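Subject: Re: [curkix-demos] Episode boundaries for the bathroom task
List: curkix-demos
From: Mimmont Demonstration Office

Dear list members,

The office has received several inquiries on how bathroom episodes should be started, ended and labeled. The most complete of them is quoted here in part, and our reply applies to all sites contributing to Curkix.

> We are preparing our own operators for the toilet brush task and
> have read the August instructions. They say that an episode begins
> "when the tool is in hand" and ends "when the tool is at rest."
> Our operators interpret this differently. One starts recording
> before reaching for the brush, and another starts once the grip
> is firm. We would also like to know whether a hesitation above
> the container should be trimmed, and whether an episode in which
> the grip has to be corrected should be kept or discarded.
>
> Please also confirm whether the spray bottle belongs to the same
> episode as the brush or to a separate one.

The wording in the August instructions was taken over from the kitchen tasks, where tools are laid flat on a counter. It does not suit a long-handled tool that is kept upright on the floor. The wording is withdrawn, and the rules in this message replace it with immediate effect.
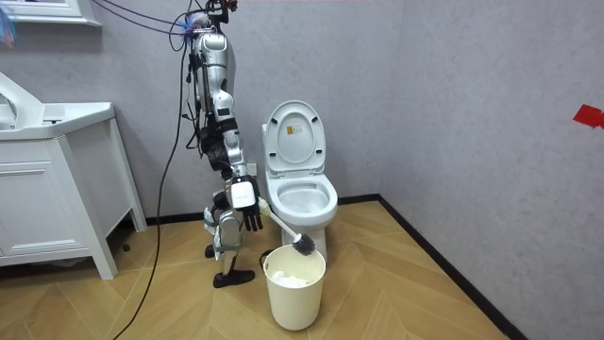 Episode boundaries are now defined by the state of the hand and no longer by the state of the tool. Recording begins with both hands open and ends with both hands open. Any pause in between is part of the demonstration and is not to be trimmed. This includes the moment at which the bristles hover just over the rim of the container and the fingers point down toward the floor. Operators commonly stop there to check clearance from the toilet, and the arm has little room to recover if the approach is wrong. A policy trained on trimmed episodes at the Geltport site moved through this point without slowing, and the site has since restored the full recordings.

Grip corrections are kept. They should be marked "regrip" in the episode notes, with the hand stated as left or right. An episode is discarded only if the operator loses the connection, if the tool is dropped, or if a person has to step in and touch the robot.

The spray bottle and the brush belong to one episode when both are held at the same time. If the bottle is put down before the brush is picked up, two episodes are recorded and linked by their session number.

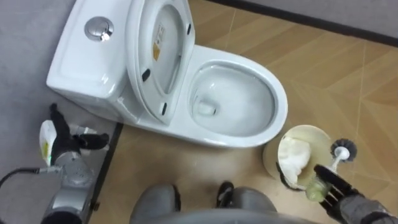 Review of the Pellegrini sessions

The Pellegrini site submitted 323 episodes for the brush task, recorded by three operators. On review, 19 were returned. The reasons were as follows:

- recording stopped with the brush still in the hand
- head view and fixed view out of step
- no operator entered in the notes
- session number used twice

Returned episodes may be resubmitted if the fault lies in the notes. Where the fault lies in the recording itself, the episode must be repeated. Sites are asked not to repair the timing of the views by hand, as the correction cannot be checked afterward.
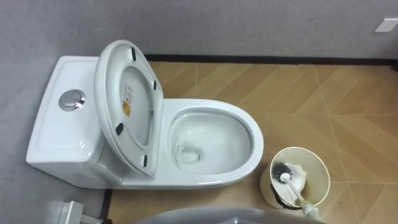
Sites should also note that the head view and the fixed view are to be submitted together. An episode with only one of the two will be held in the queue until the other arrives. The overall target for the bathroom group remains 3000 accepted episodes across all sites, and no site has been given a quota.

Operators are to be given a break between sessions. The length is left to each site, but it must be entered in the session log. Two sites have asked whether an operator may change the arm scaling during a session. This is permitted between episodes and must be noted. It is not permitted within an episode.

Requests for a change to the starting position of the toilet lid have been declined for the present. The lid remains raised at the start of every brush episode.
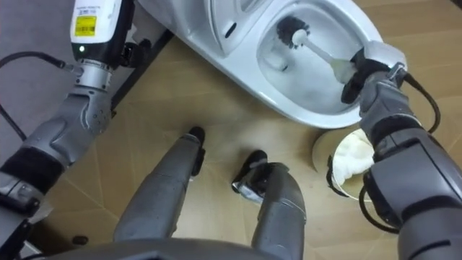 MIMMONT DEMONSTRATION OFFICE | Remote Operation Section

The section will hold an open call for operators and site leads at 2:30 p.m. on the usual line. Questions on strokes inside the bowl will be taken first. At present the rules state only that the bristle head must touch the inner wall, and several sites have asked for a minimum duration. Comments sent to the list before the call will be read out.

A corrected version of the instructions will be placed in the shared folder under the same file name. Please delete local copies of the earlier text.

For the Remote Operation Section
Mimmont Demonstration Office

4 replies | 19 shares

Related messages in this list
Re: Cable slack during floor-level reaches
Session log template, revised
Geltport: results with untrimmed pauses
Kitchen tasks: closing the drawer with the free hand
Operator notes, accepted abbreviations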